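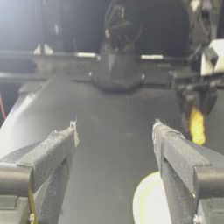 Workshop tables at Marska, winter set

13 Dec 2023

These are the benches and worktops on the ground floor at Marska, as they stand this winter. The building has 40 tables in use across two floors. The older ones came from the Skirner works when it closed, and the rest were ordered from Maksymiv in April. Larger copies can be had from the office; quote the number of the set, 642.

Dark grey tabletop. The surface is smooth towards the far end and takes on a slight blue tint there. A long pale grey curved panel slopes along the left side.

Round white piece with a pale yellow-green rim, on the same table.

Thin orange cable, far left, just past the panel. Cables on the ground floor are checked twice a year and labelled at the wall end.

The tops are wiped down with a damp cloth at the end of each day. Please don't use spray polish on them, as it leaves a film that tape won't stick to.

The upstairs room, which has the Borka cupboards and 10 of the smaller tables, is in set 588. The stairs and landing will be added when the painting is finished.

Back to all sets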